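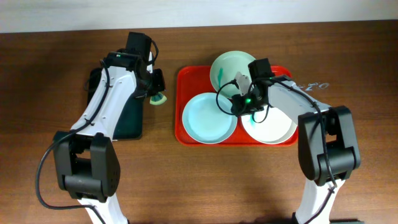

Round plates on a red serving tray, on a wooden table.

Serving tray

A serving tray is a flat, shallow object with a raised rim, used for carrying dishes, food and drinks from one place to another, and for keeping them together on a table. It is found in private homes, canteens, hotels and hospitals. In the home the same tray often has several uses during one day: it brings the breakfast to the table, it holds the used plates after the meal, and in some kitchens it is the place where the washed plates wait before they go into the cupboard.

Name

In everyday English the word "tray" is enough, and "serving tray" is used when it must be separated from a baking tray or a desk tray. A small tray for glasses or letters was formerly called a salver. In the dialect of Gondcombe an old word, "bearer", is still heard for a big tray with two handles.

Form

Most trays are rectangular, round or oval. The rectangular form uses the space of a table or shelf better, and it is the usual one in canteens. The rim stops the dishes from sliding off. A high rim is safer in carrying but makes it more difficult to lift out a flat plate, because the fingers have little room between the plate and the rim. Corners are usually rounded, so that they are easier to wipe and do not hurt the person who carries the tray against the body.

Handles may be cut in the short sides or fixed on them. Trays without handles are held under the rim.

Materials

Wood, metal, plastic, glass and woven cane are all common. Wooden trays are normally varnished or painted. Metal trays are strong, but they are noisy and plates slide on them easily. Plastic trays came into wide use in canteens in the twentieth century and can be made in strong colours, of which red is popular, as it is seen well against a wooden table.

Plates on a tray

Round plates never fill a rectangular tray completely. Two plates of equal size are placed side by side. With three plates a triangle is the usual solution, and if the tray is small, one of the plates may rest partly on the rim. This is acceptable on a table, but before the tray is lifted the plate should be moved inwards or put on top of another.

When the tray is carried, the heaviest things stand in the middle or nearest to the body. Plates of the same size can be stacked, provided that the food remains are first removed to the uppermost plate. Cutlery is laid flat between the plates.

Clearing and cleaning

After a meal the tray is brought to the table and the plates are collected on it. Small remains can be pushed together with a spatula or a piece of bread. Plates are then washed with a sponge or a dish brush, and the tray is washed last, when it is empty. The inner corners of the rim collect crumbs and grease and need a brush. Wooden trays should be wiped with a damp cloth and dried at once. They should not be left in water.

A cloth or mat is often placed on the table near the tray, either for drying or for protecting the surface from hot and wet dishes. Some households put a thin mat inside the tray as well.

Production and collecting

The Norðdahl workshop in Butwood made painted wooden trays in 17 patterns, and its order book for one April lists 1,515 pieces. The patterns were drawn by Fidelina Yupanqui, who also introduced the lower rim for which the workshop became known. The later Rornska trays copy this rim, but their corners are sharper. A collection of 1,000 trays, put together by Mutua Mbwambo, is kept in Gondcombe and is open on Mondays.

See also

Baking tray
Dish rack
Place mat
Plate
Tea trolley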